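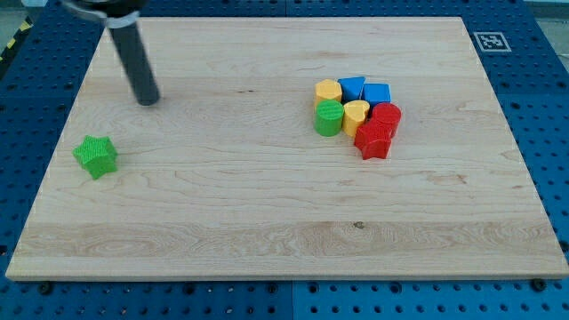
Student Projects | Design & Making | Play and Learning

Sorting Without Words: A Shape Block Set for Mixed-Age Play
Project report by Omolara Afolabi and Hưng Chu
Advisor: Ludger Ackermann

We started in April with a question that sounded small and kept us busy for months: what do kids do with colored shape blocks when no one tells them what the blocks are for? Hưng has two little cousins who will sort anything (spoons, socks, bus tickets), and I grew up with a box of blocks that had lost half its pieces, so we both had opinions before we had a plan!

Our set is called Lukside. The blocks are wooden, each one a simple outline pulled straight up into a solid, so a star is a star from the top and a chunky little tower from the side. We wanted every piece to stand up by itself. That sounds easy until you try sanding the inside corners of a star, and our first batch had points so thin that they chipped in the drawer. The second batch is much sturdier, and the green star is now the piece everyone grabs first.

Color took longer than shape. We painted test pieces in the workshop and argued over them at lunch. Thiện Trịnh, who was helping us with finishes, pushed for matte paint and he was right – the glossy samples looked great but showed every fingerprint, and the children kept wiping them on their shirts. In the end we went with strong plain colors, including a grass green, a mustard yellow and a royal blue. We let some different shapes share a color on purpose. If every shape had its own color, a child could sort the whole set by color and never look at the outline at all.

The play surface

Our early sessions were on the floor, and blocks went everywhere. Then we tried a plain wooden cutting board, and wow, what a difference. The pale wood makes the colors easy to see, and the edge gives children a place to work inside of without anyone having to explain it. Cúc Mạc suggested painting a grid on it. We tried that on a spare piece of wood and the children spent the whole time filling squares, so we went back to bare wood and left it alone.

What we watched for

We ran short play sessions at the Tăng after-school room and wrote down each move: pick up, put down, push, stack, swap. By the end we had 1078 moves in the notebook, and 212 of them were pushes where the child slid a block along without lifting it. We had not even planned a column for pushing! It had to be squeezed into the margin for the first few pages.

The starting layout mattered a lot too. With the blocks spread out evenly, most children began by stacking. With most of them packed tightly together and one left out by itself, they nearly always went to the lonely one. Some brought it over to join the group. Others took the group apart and brought the blocks to it, one by one, which we loved.

What we would change

The rounded yellow shape confuses people. Adults called it a hexagon, children called it a cookie, and when we asked them to find "the one with six sides" we got all kinds of answers. We would cut the corners crisper next time. We would also make the angled blue block a little more different from the square one, as the younger children mixed them up often.

Still on our list is a cloth bag for the set and a one-page sheet for parents. Omolara has a draft of the sheet, and Hưng is testing fabric.

Posted Dec 15, 2024

© Flistilo Student Workshop | Contact us | Back to top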